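Emel 推出春季家居布品收纳系列及折叠指南

Stememham，四月——家居布品品牌 Emel 今日宣布，春季收纳系列正式上架，同时发布配套的《布品折叠指南》。系列包括收纳袋、隔板、抽屉分格和标签夹，供家庭存放床单、毛巾、桌布、窗帘和换季衣物使用。指南共90页，随系列中任意一件产品附送纸质版，也可在 Emel 门店单独领取。

本次系列由 Emel 与收纳用品设计工作室 Tang 共同完成。Emel 负责面料选择、缝制和销售，Tang 负责尺寸规划和指南的编写。双方的合作从去年秋天开始，前期工作主要是走访家庭，了解布品在柜子里实际的存放情况。

走访对象为367户家庭，分布在 Stememham 及周边城镇，住房面积、家庭人数和柜子类型各不相同。工作人员请住户打开平时放床品和毛巾的柜子，记录层板高度、抽屉深度，以及布品的叠法和堆放方式。走访不评分，也不要求住户事先整理。

从记录来看，多数家庭遇到的问题集中在几个方面。一是叠好的布品宽度不一，放进同一层后边缘对不齐，抽取下面一件时上面的会跟着滑落。二是床单和被套分开存放，换床品时要在几处翻找。三是柜子上层太高，平时用不到的布品堆在里面，隔年才会取出。四是四角带松紧的床单不好叠，很多人直接卷起来塞进柜子，占用的空间比平单多出不少。

"我们一开始打算只做收纳袋，"Emel 产品负责人 Slavica Dimitriou 表示，"看了一批柜子以后，计划改了。袋子再好，东西叠得大小不一，放进去还是乱。所以先定折叠的尺寸，再按这个尺寸做袋子和隔板。"

系列中的收纳袋分大、中、小三种规格。大号用于被套和薄毯，中号用于床单和桌布，小号用于枕套、餐巾和手巾。三种规格的深度一致，可以并排放在同一层，也可以上下叠放。袋身为本色棉布，正面有一块网布，不打开就能看到里面的颜色。提手缝在窄的一侧，放在高处时可以直接抽出来。

隔板有两种高度，适合常见的衣柜层板，插入后不需要打孔或粘贴。抽屉分格由可拆的布面硬板组成，用户可以根据抽屉宽度增减。标签夹夹在袋口，附空白卡片，可用铅笔或圆珠笔书写，更换内容时只需换卡片。

所有布面部件均可拆下，用冷水手洗或装入洗衣袋机洗，平铺晾干。硬板不可水洗，用拧干的湿布擦拭即可。

《布品折叠指南》按布品种类分章，每一章先列出需要的台面大小，再写步骤，最后写放入哪一种收纳袋。指南中的叠法只使用对折、三折和卷三种动作，没有需要借助工具的步骤。
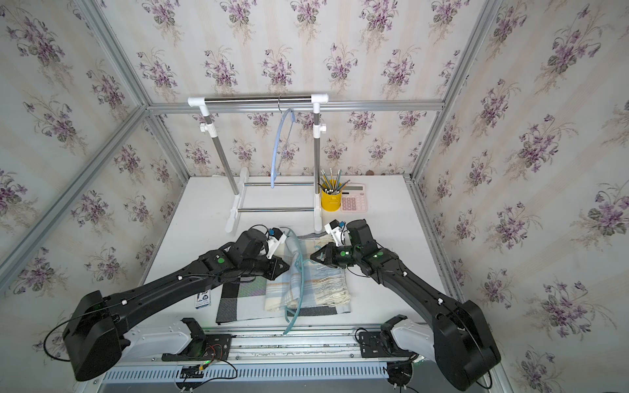 指南建议，折叠前先清出一块平整的台面，高度以站着叠时不用弯腰为宜。餐桌、书桌都可以，床面偏软，叠大件时边缘容易走形，指南不推荐。台面不够大时，可以先在手里对折一次，再放到台面上继续。

布品应在完全干透后折叠。指南中写明，刚收下来的床单可先摊开放一会儿，摸一下包边和松紧带的位置，这些地方干得最慢。需要熨烫的桌布和餐巾，熨好后等温度降下来再叠，以免压出新的折痕。

毛巾一章篇幅最短。浴巾沿长边三折，再对折两次，折边朝外放入柜中。面巾沿长边对折后再三折。指南提醒，同一叠毛巾应使用同一种叠法，洗好的放在最下面，取用时从上面拿，这样每一条的使用次数比较平均。

床单一章分平单和带松紧的床单两部分。平单先对折再对折，成为长条后从一端折向另一端，折到中号收纳袋的宽度为止。带松紧的床单先将四个角两两相套，把弧形的边向内折平，铺成一个长方形，之后的步骤与平单相同。第一次叠的人往往会在套角这一步花些时间，指南为此单独画了步骤图，并在图旁标出手应该放在哪里。

被套叠法与平单相近，但需要先把里面的空气压出来。指南建议从封口的一端往开口的一端抚平，扣子或拉链保持打开，叠好后再合上。一套床品中的床单和枕套可以放在被套里，也可以放进同一个收纳袋。两种做法在走访中都有家庭使用，指南都收了进去，由读者自己选择。

桌布一章考虑到圆桌布和长桌布的区别。圆桌布先对折成半圆，再将两侧弧边向内折，形成长条。长桌布可以卷在纸筒上，竖着放在柜子的一角。经常使用的桌布不必每次叠得很小，搭在横杆上也可以。

窗帘和换季衣物的部分放在指南后半本。窗帘拆下后先取出挂钩，挂钩另装小袋，与窗帘放在一起。毛衣平叠，厚的放下面，薄的放上面。指南没有推荐使用抽真空袋，Tang 的编写人员认为，长期压紧的毛织物取出后需要较长时间恢复，家里空间允许时平放更合适。

指南最后几页是空白表格，供读者登记每个柜子里放了什么。表格按层填写，可以剪下来贴在柜门内侧。

在指南定稿之前，Emel 邀请了55位读者按草稿试做，试做者在自己家里完成，使用的也是自己家的布品。反馈意见中，提得最多的是步骤图太小，以及个别章节中"长边"和"短边"说得不清楚。定稿版放大了全部步骤图，并在每一章开头重新说明方向。有读者提出希望增加婴儿包被和宠物垫的叠法，前者已加入，后者计划在下一版中补充。

"有人来信说，她母亲叠床单的方法和我们写的不一样，叠出来更平，"Slavica Dimitriou 说，"我们照着试了，确实更平，就改用了她母亲的那种。"

春季收纳系列共有22个品项，可单件购买，也可按柜型成套购买。成套产品分为衣柜组、抽屉组和亚麻布品柜组，各组包含的件数在包装侧面列出。颜色有本色、浅灰和豆绿，其中豆绿仅供应收纳袋，隔板和分格只有本色和浅灰。

系列现已在 Stememham 的 Emel 门店和 Maltach 百货家居楼层销售，其他城镇的经销点将在四月内陆续到货。已经购买过 Emel 旧款收纳袋的顾客，可以单独购买标签夹和隔板，旧款中号袋与新款隔板的高度相配，旧款大号袋略高，需放在没有隔板的一层。

四月期间，Stememham 门店每天下午两点安排一场折叠演示，内容为带松紧的床单和被套。演示不收费，不需预约，顾客可以带自己的床品到场跟着做。Maltach 百货楼层不设演示，备有指南供翻阅。

门店同时接受旧布品回收。洗净晾干的床单、毛巾和桌布可交到收银台，状况良好的会转交给本地的二手店，破损的剪成擦拭布，供门店自用。枕芯、被芯和带填充物的垫子不在回收范围内。

关于 Emel

Emel 是一家家居布品品牌，总部位于 Stememham，产品包括床品、毛巾、餐桌布品和收纳用品。品牌的裁剪和缝制在自有工坊内完成，门店提供改尺寸和换拉链服务。

关于 Tang

Tang 是一家收纳用品设计工作室，为家居品牌和住宅项目提供柜内尺寸规划、产品设计和使用说明编写。

媒体联系

产品样品、指南样书及步骤图文件可向 Emel 产品部索取，联系人 Slavica Dimitriou。索取样书请注明邮寄地址和所需册数，步骤图用于刊登时请注明出自《布品折叠指南》。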